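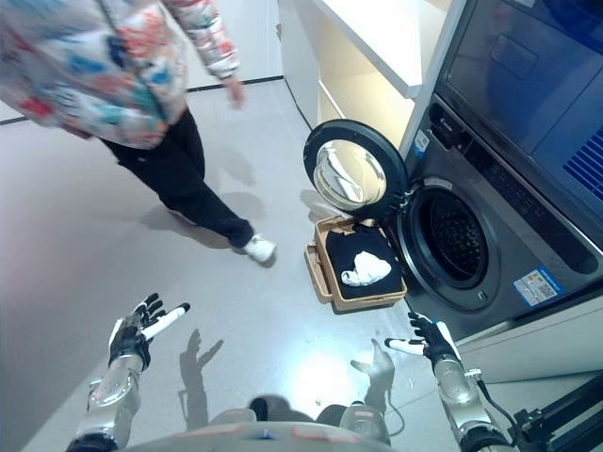
*Washer door open, tray on the floor, both hands out.*

1/30/25. Day with the Zelleo laundry package, which Rasus want us to rate before the trial licence runs out. Setup took me 2 goes (my fault, skipped a page!) and Byung-chul sorted the rest. I do like the hands, but the menus are a pain and error 801 gets one line in the manual. Mutua wants a softer grip setting for thin cloth – I've emailed to ask.

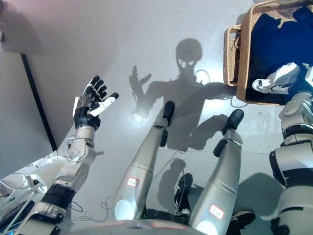
## Still to do

- Ask Rasus what 801 means
- Price for spare fingertips
- Tidy the cables before Inmaculada comes round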